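Start states belong in the standard

Most written practice for household manipulation work deals with the end of the task. The pillow is on the sofa, the cup is on the shelf, the drawer is shut. The draft that Siltumis circulated in June runs to 12 pages on success criteria and gives one paragraph to how the room is set before the arm moves. I think the proportion is wrong, and the reviewers should ask for it to be changed before the draft is adopted.

Take a tidying task: one pillow on the floor, to be returned to the seat. The draft's start condition reads, in full, "object displaced from its normal location." That wording covers a pillow lying flat a yard out, a pillow standing on edge against the sofa, and a pillow wedged under a side table. These are three different grasps. A flat pillow on carpet has to be pinched at a corner or scooped. One standing on edge can be squeezed from both sides. If a lab reports a single rate across all three, the number describes the mix of setups as much as it describes the policy.

Nabila Bensaid and I went back through the Clelstead logs last winter with this in mind. There were 1127 episodes under the one task name. We sorted them by pose at the start, using the first head camera image of each. Nearly 1000 could be sorted without argument. The rest were left out, mainly for occlusion by the grippers. On-edge starts were heavily overrepresented, and the reason was dull: the operators reset the room by dropping the pillow at the front of the sofa, and the sofa held it up. Nothing in the protocol told them to do otherwise.

The objection I hear most often, and Mahmoud Erraji makes it well, is that a home has no start condition, so specifying one trains for the bench. I accept the first half. The remedy is to record variation, and it can't be recorded without terms for it. A standard that names poses does not have to restrict them.

I would put the following in the text:

- Pose class of the target object at start: flat, on edge, leaning, or partly supported.
- Contact surfaces, including furniture that holds the object up.
- Similar objects in view. A matching item already in its correct place changes what "pick up the pillow" means.
- Loose items within reach of either gripper, whether or not they belong to the task.
- Gripper state and approach side at the first logged time step.
- Lighting, at least as even or uneven, with any overexposed region noted.

The cost is small. Urmila Rajput timed the form at El Fassi over 125 resets, and operators were filling it in while the arms returned to their ready pose. Cudden has objected to the fourth item on the grounds that stray cards and scraps are housekeeping. They are housekeeping until a finger closes on one. A flat card on carpet is also a hard thing for a depth sensor to separate from the floor, and a reader of the results should know it was present.

Reporting should follow the same classes. One rate per pose class, with the episode count beside it, and a pooled rate only if the classes are given too. Salma Ramadan has suggested a minimum count per class. I would leave that to a later revision, when there is more than one site's data to set it from.

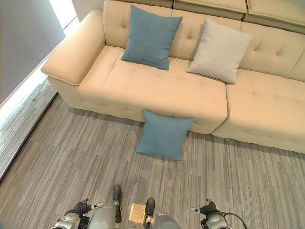
*Start state, pillow task: target on edge against the sofa front, matching pillow on the seat, card on the carpet, both grippers open.*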